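Two pairs of grippers, one long afternoon

June 16, 2022

I've been meaning to write up the grippers for ages, and then the kettle went on, and then the cat needed her tablets, and so here I am at last with a mug going cold beside me. Some of you will remember that I started out with the Dalevus pair and rather fell for them. They're light, they sit nicely in the hand and you can go for ages before your wrist starts to grumble. What they don't do terribly well is hold on to anything soft. I lost the same sock four times in one go and said something I shan't repeat!

So I put new pads on. The ones I've settled on are dark blue with a bit of texture to them, and goodness, what a difference (the old ones were smooth as a plate). Cloth behaves itself now. Small flat things are still a misery, and I've come to dread anything like a clear plastic lid lying flat on a mat, where you slide up to it and slide up to it and never quite get an edge.

The Flekach pair I had on loan for two weeks were stiffer, with a lovely crisp close, and I do miss that. But the trigger was a long reach for my smallish hands, and by the seventh tidy-up I was swapping fingers. If you've got big hands, do try them before you listen to me.

The other thing I keep fiddling with is the camera. A wide lens on the gripper gives you dark corners, but you get both jaws and whatever the other hand is up to, and I'd sooner have that than a prettier view. I did try a narrower one and kept losing sight of the second gripper altogether. More on that in September, if I manage to get the mount to stop creeping round.

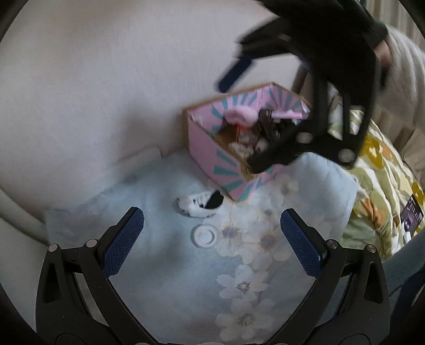 Selina Marti wrote that her own pads had gone shiny within a month, and that a wipe with warm soapy water brought most of the grip back, though she'd still keep a spare set in the drawer.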